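Small closet, no closet, one rod: how do you all do it?
Started by pottingshed_em

pottingshed_em wrote:
Hello everybody, I've been reading this board for a good long while and finally have a reason to post. We moved into the upstairs of an old house in March, and our bedroom has no closet at all. There's a nook beside the chimney where I suspect a wardrobe used to live, and that's it. My husband wants to buy one of those big Brilard wardrobes with the sliding doors. I'd like an open rod, partly because the wardrobe costs over 500 and partly because the stairs have a turn in them that already defeated our box spring.

My worry is dust, and also that I am not a tidy person. My mother had an open rack in her sewing room and it always looked lovely, but she ironed pillowcases, so I don't think I inherited whatever that is. Has anybody lived with one for more than a season? Does everything end up smelling like dinner?
Emrys Gwynne, upstairs and living out of boxes

marlow_knits wrote:
Welcome, Emrys! Six years with an open rod and I'd never go back. The dust is real but it only settles on the shoulders of things you don't wear, and that's a pretty good hint about what to give away. I keep an old pillowcase over my two good coats with a hole snipped for the hook. As for dinner, keep the bedroom door shut when you fry fish and you'll be fine.

tallboy70 wrote:
I'm going to be the grump here. I had a rack for one winter and hated every minute of it. The sun came in the side window and faded one sleeve of a navy jacket, just the one, so I looked like I'd been leaning out of a truck all summer. Get the wardrobe. Take the doors off to get it up the stairs if you have to. Clothes like the dark.

kiran_s wrote:
Both of you have a point, I think! We did the rod for our daughter's room and a closed cupboard for ours, so I've had a good taste of each. The rod wins for a child because she can see what she has, and she'll put a sweater back if all it takes is dropping a hook over a bar (a door is apparently one step too many, and I remember being exactly the same). 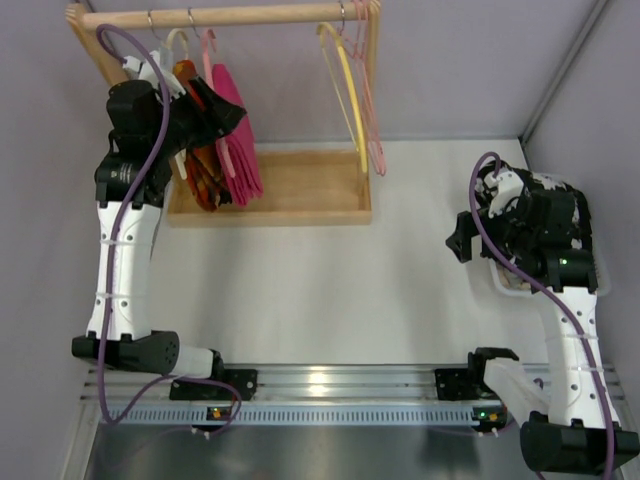

Whatever you buy, please look at the bottom of it as hard as you look at the top. My first rack was a Flustis, very pretty, with nothing underneath but two skinny bars, and shoes slid off it and scarves fell straight through to the floor. A wooden tray with raised edges like the one on that little light-wood rack is what I'd look for now. A thick round rod is worth having too, in my opinion, because our skinny metal one bowed in the middle as soon as the winter coats came out. I fussed over it for weeks before I gave in and replaced it.
Kiran Sandhu

marlow_knits wrote:
Oh, the Flustis! My sister had that one and it walked across the room whenever she pulled a coat off. Agree completely about the tray, though I'd put a basket in it or it turns into a place where single socks go to retire.

tallboy70 wrote:
A tray is one more thing to vacuum, if you ask me.

kiran_s wrote:
I pick ours up and shake it out the back door, tallboy, and then I have a nice look at the garden while I'm out there.

oldroan wrote:
Coming at this from the hanger side, since that's where I went wrong. I bought 70 Sollel hangers in one go because they were on sale, and they're too wide for my rack, so every shoulder sticks out and catches me on the arm when I walk past. Measure first. Also count on losing more width than you'd think to bulky things. My down coat takes the room of five shirts.

pottingshed_em wrote:
You're all so kind, and tallboy, I did laugh about the sleeve. The nook faces away from the window, so I think I'm safe there. I showed my husband this thread and he has come down from the big wardrobe to a small Thakur chest for the sweaters, with a rod next to it, and together they come in under 200. We've got 15 inches between the chimney and the door trim for the chest, so it may have to go in sideways. Does anybody know if the Thakur drawers come all the way out?

marlow_knits wrote:
Mine do, but you have to lift and tug a bit at the end. Mind your toes.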